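Print this page | E-mail this release

Cirnero pauses bowl-sorting trials after gripper fault

April 5, 2019
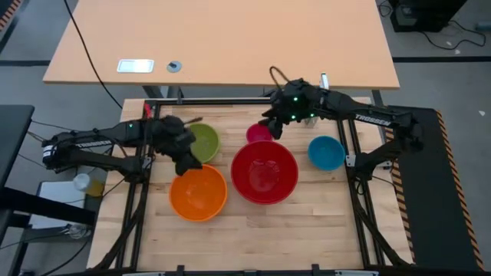
Two arms over the bowls on the Cirnero bench.

Hello all, Yae Tsuji from Cirnero, with news I'd rather not be sending! We've paused our two-arm bowl trials after a gripper kept closing when it had been told to stop. It went on for 2 seconds, pinched a bowl and flung it on the floor (no one was hurt, the bowl's fine).

We'd done 358 runs without a hiccup, so it gave us a proper fright. My colleague Noelia Lozano went through the logs and found the stop message stuck in a queue behind 51 others – daft, but there you go. She's now given it a line of its own, and we'll do 60 slow runs with everyone well back before we go up to normal speed.

If you're running our software at your place, please keep your arms switched off until you've had the update from me. Questions? Ring the Cirnero office and ask for Yae.

Print | E-mail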